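# Skidska two-finger gripper kit - ordering and planning page

The Skidska is a parallel two-finger gripper with a wrist camera, sold by Fitthorpe as a kit for small arms used in light assembly, sorting and bench handling. This page covers what comes in the kit, what has to be bought separately, and what to set aside for the first year. It's written for shops and labs ordering one to four units. Larger orders go through the Durndale office and are quoted by hand.

Prices are in US dollars, before tax and freight. They hold until the March price list comes out.

## What's in the kit

- One gripper body with drive, two fingers and one set of molded fingertips, black
- Wrist camera with bracket and a short cable
- Mounting plate for the Leka arm, with screws
- Power and signal cable, straight connector
- Printed setup sheet and a hex key

The kit does not include the arm, the controller, a power supply or a computer. If you already run a Leka arm, its controller will supply the gripper directly and you don't need anything else to get started. With any other arm, plan on an adapter plate and a separate supply.

## Prices

| Item | Price |
|---|---|
| Fingertip set, molded, pair | $39 |
| Adapter plate, non-Leka arms | $215 |
| Wrist camera, replacement, with bracket | $375 |
| Gripper kit | by quote |
| Power supply | by quote |

The kit is quoted because the cable length and plate change the cost. Send the arm model, the distance from wrist to controller and the number of units, and the quote comes back by email. Quotes for a single unit with a Leka plate are the quickest. Anything with a custom plate takes longer, as the drawing has to be checked first.

## Planning the work area

Most buyers spend their time on the arm and the gripper and leave the bench until last. It should be settled early. The fingers close from the sides and need clearance on both sides of the part, plus a little room under the tips. A part lying flat on a hard surface leaves the tips very little to get hold of, and thin metal pieces are the worst of these. If your parts are thin, budget for a simple fixture or a softer top layer that gives when the tips press down.

A bench made up of several materials works fine as long as the heights are known. Hardboard, stone and bare wood all have different thicknesses, and the arm will not find that out for itself unless you add force sensing. Measure each surface with the tips closed and enter the heights in the setup table. Do it again whenever a board is swapped.

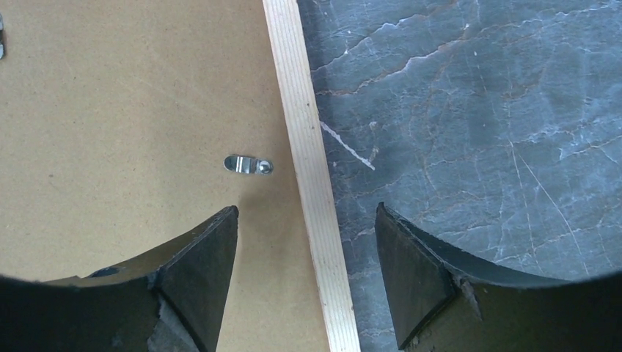

Surface pattern matters more for the camera than for the fingers. A plain matte board is the easiest background to work against. Veined or speckled stone can be used, but the detection software may pick up a bright vein as an edge, and small bright parts get harder to separate from it. If you are building a data set or testing a policy, you may want that difficulty on purpose. If you are running parts for a customer, cover the stone.

Shiny parts bring a problem of their own. Bent metal, eyelets and polished tabs throw highlights that move as the wrist moves. Even, soft lighting takes care of most of it. One wide panel light overhead is usually enough for a small bench, and it costs far less than a second camera. We don't sell lights. Any flicker-free panel with a diffuser will do.

## Fingertips and wear

Fingertips are a consumable and belong in the running budget, not the purchase budget. They hit the bench during setup, they get scraped on board edges, and the coating chips where they meet something hard. Small chips away from the gripping face can be left alone. Replace the pair when the face itself is damaged, when a tip has any play in it, or when the two no longer meet squarely.

How long a pair lasts depends on the job. Slow picking from a padded tray is easy on them. Teleoperated work with new operators is hard on them, and the first weeks are the worst. We suggest ordering 3 spare pairs with each gripper for the first year, then adjusting from what you used. Tips are sold in pairs only, because a new tip set against a worn one closes off center.

The finger bodies are a different matter. They carry the same black finish and will pick up marks too, but they are structural and should be replaced only if they are bent or cracked. Finger bodies are not kept in stock as single items. Contact Durndale with the serial number from the underside of the gripper body.

Changing a pair of tips:

1. Power the gripper down and open the fingers by hand.
2. Take out the screw at the back of each tip.
3. Wipe the seat clean. Old grit here will tilt the new tip.
4. Fit both new tips, snug the screws, then close the fingers and check that the faces meet.
5. Tighten fully and run the zero routine from the setup sheet.

Don't skip the zero routine. Small differences between tip sets are normal, and the old zero will leave you with a light grip or a stalled motor.

## Camera placement

The camera sits above the fingers and looks out past the tips, so both fingers stay in view while the arm is working. This is the default position and the one the sample software expects. The bracket can be turned to move the tips lower in the view, which gives you more bench and less finger. Turn it too far and you lose sight of the contact point.

Once the bracket is set, mark it with a paint pen. Recordings made before and after a bracket shift don't mix well, and a shift is hard to spot by eye. Groups running more than one station should set all the brackets from the same test card. Fitthorpe can supply the card file on request.

Leave slack in the camera cable at the wrist. A tight cable pulls on the connector at the end of the joint's travel, and that connector is the usual reason a camera comes back to us.

## A first-year budget, one station

For a shop that already owns a Leka arm, the first-year list is short: the kit, spare fingertips and a light. Add a replacement camera if downtime would cost you more than the part does. Most single stations go without.

For a shop using another arm, add the adapter plate and the power supply, and allow staff time to write or adapt the driver. We provide the command list and a working script. We don't write drivers for other makers' controllers.

Items that people leave out of the first request and then have to ask for later:

- Bench material - boards, strips, trays, a spare of each
- Cable ties and a strain relief at the elbow
- Storage, if you plan to keep the video
- Operator time for setup and re-zeroing
- Sample parts that can be scratched or bent

The last one deserves a line of its own in the request. Practicing on finished parts gets expensive, and a box of rejects from the same run handles the same way.

## Ordering, shipping and returns

Orders are accepted by purchase order or card. Kits ship from Durndale in a single carton. Fingertips and cameras are stocked and ship separately, so a mixed order may arrive in two deliveries.

Check the carton when it arrives and keep the foam. Returns have to come back in it, with the fingers closed and the tips fitted. Unused kits can be returned for credit less freight. Opened fingertip packs can't.

The warranty covers the drive, the gripper body, the camera and the cables. It does not cover fingertips, finish wear or damage from running the fingers into a bench. If you aren't sure which of these you have, send a photo of the part along with the serial number before you ship anything.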